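Join our fall mending and cloth care evenings in Kustby

Posted 07/10/2024

We are looking for 18 people who own at least one piece of clothing they can't bring themselves to throw out. Bring it along and learn to fix it with us! The Iltudness textile group is starting a new round of mending evenings this October, and we would love to fill the room with people who have never held a darning needle next to people who have been at it for years.

The evenings are led by Rosalie Hofstetter, who ran the alterations counter at Mayrhofer for a long time and can match a thread by eye from across a room. Jonas Pfister joins her for the sessions on knits, so if you have a sweater with elbows gone thin, his table is the one to find. You will work on your own things from start to finish, with plenty of time to ask questions, swap scraps and rip out a seam that went sideways (we all do it).
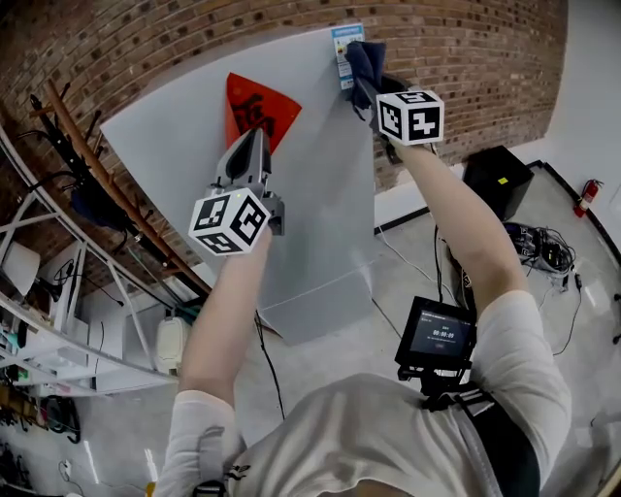 What we cover

Darning and patching by hand
Hems, buttons and stuck zippers
Washing wool and dark cottons so they keep their color
Visible mending – bright thread welcome

Who can take part

Anyone aged 18 or over. No sewing experience needed. If you can thread a needle, great, and if you can't, we have a little tool for that and it works like a charm. We would especially like to hear from people who usually turn up to this kind of thing with a friend or a parent, as two tables are set up for pairs. Please tell us if you need a chair with arms, a stronger lamp or a spot close to the door.

What to bring

One or two washed items to mend, small scissors if you have them, and reading glasses if you use them. Thread, needles, pins and patches are all here. There is no fee. We do ask that you come to at least 3 of the evenings, as the darning carries over from one week to the next.

How to sign up

Write to Monique Besson at the Iltudness desk with your name, the item you want to rescue and a line or two on what is wrong with it. A photo of the hole or tear is a big help – Rosalie likes to pull fabrics ahead of time. If we get more names than places, we will start a waiting list for the next round.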